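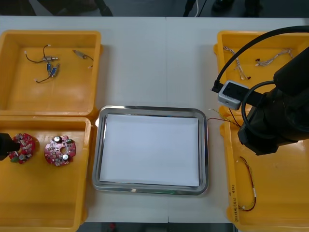
Kitting cell, part 6: grip settings and cable slack

The sorting itself was finished in December. What remained was getting both arms to pick from the yellow bins into the steel tray without knocking into each other, and that took longer than the code did.

The left arm handles the round red boards. I started at a grip force of 200 on the controller's scale and ended at 40. At 200 the boards shifted in the jaws as they closed.

Harnesses are harder. A twisted one behaves more or less like a rod, so a single grasp near the middle is fine. The red-and-black ones fold into a loop and need a pick close to the connector. Norbert Gajdoš suggested treating the white plug as the target and ignoring the wire. I have that on a branch, not merged yet.

Two changes on the right arm:

Camera module moved to the side of the arm. Cable now runs in a wide loop - the short routing pulled at the plug on wrist rotation.

Tray lined with white paper. Bare steel gave reflections that the segmentation step read as parts.

Calibration file is 3405 in the repo. Next is the small parts bin, where the leads tangle.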